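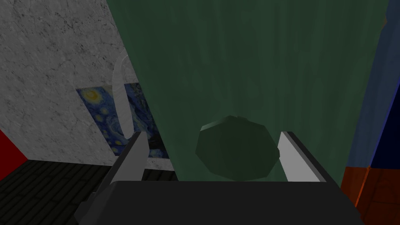
Zallier Picture Rail System: Frequently Asked Questions

What load can one hook carry?
The standard Vutholm hook is rated for 20 pounds on the steel cable. The rating applies to a static load with the cable hanging vertical. Do not add the ratings of two hooks on one cable.

Do I need two cables per frame?
Use 2 cables for any frame wider than it is tall. A single cable lets a wide frame swing out of level when a door closes nearby. Narrow portrait frames can hang from one.

Which walls are supported?
Drywall over studs, solid plaster, brick, and concrete. Screws for wood studs are in the box. Masonry anchors are sold separately as the Collado kit. We do not support rails fixed to drywall alone with adhesive.

How far should a print be from a window?
Placement depends on glazing and sun direction. Direct sun fades most inkjet and offset prints. Hang the print where the sun does not reach it at any season, or check the wall again in May, when the sun angle is higher than in winter.

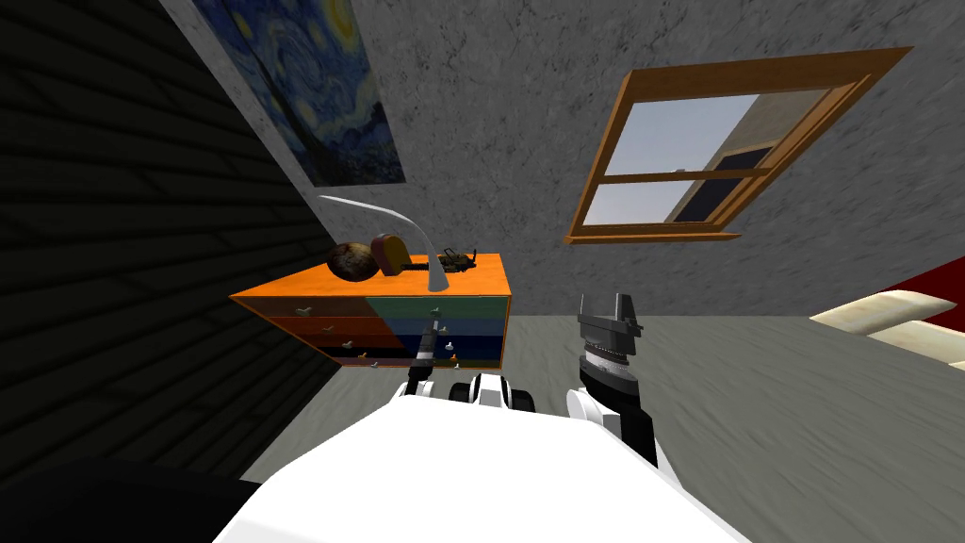

A framed "Starry Night" print on a gray wall, with a wood-framed window at upper right.

Can the rail be painted?
Yes. Sand lightly, prime, and apply latex paint in thin coats. Keep paint out of the channel. Paint in the channel stops the hooks from sliding.

What is part 273?
Part 273 is the end cap for rails cut on site. Rails shipped at full length (1000 mm) already have caps fitted.

Is the Claleck hook compatible?
No. The Claleck hook has a deeper lip and will not seat in the Zallier channel, although it may appear to hold at first.

My frame tilts forward at the top. How do I fix it?
Move the hanging points on the frame closer to its top edge, then put bumpers on the lower corners.

Comments

Sepehr Ghasemi
Does the hook rating include the weight of the glass? Mine is a heavy one.

Maximiliano Quintana
Yes, weigh the frame complete with glass and backing. I used a luggage scale.

Sepehr Ghasemi
Thanks. Going with the second cable anyway, it's a wide frame.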